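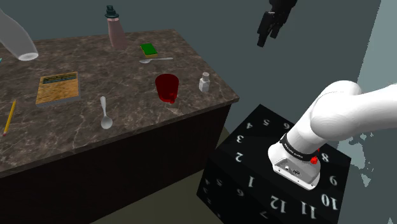 A simulated kitchen counter set with household objects, rendered for the Hellar planner.

Clidwood has released version 7 of Hellar, its motion planning package for robot arms, with a rewritten grasp selection stage and closer links to the Arroyo simulator. The update went out in August to existing licence holders and can be installed over version 6 without changes to saved scene files.

The main change is in how the planner picks a grasp when objects stand close to one another. Earlier versions ranked candidate grasps on finger contact alone and checked for collisions afterwards, so a high-ranking grasp was often thrown out late in the cycle. Hellar now tests the approach path first and scores contact only on what is left. In Clidwood's own trials, run over 3319 simulated countertop layouts, mean planning time per pick fell to 22 milliseconds on a single desktop processor. 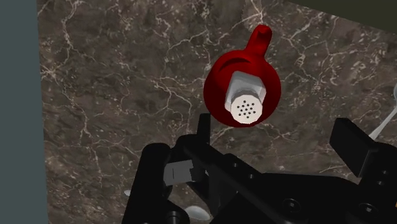
Wrist camera views are now rendered at the same time step as the joint states. In version 6 they could lag by one step, and perception models trained on the output learned a small but steady position error. Ilze Jõgi, who leads the planning group at the firm's Dindport office, said the fault had been traced to a buffer in the logging tool and affected 1335 recorded runs, which are being generated again.

Thin items such as spoons and pencils lying flat on a surface remain a known weakness, and the release notes advise setting a lower approach speed for them. Support for two arms sharing one workspace is still marked as experimental. Python bindings are included, and the old configuration format will be read until version 8.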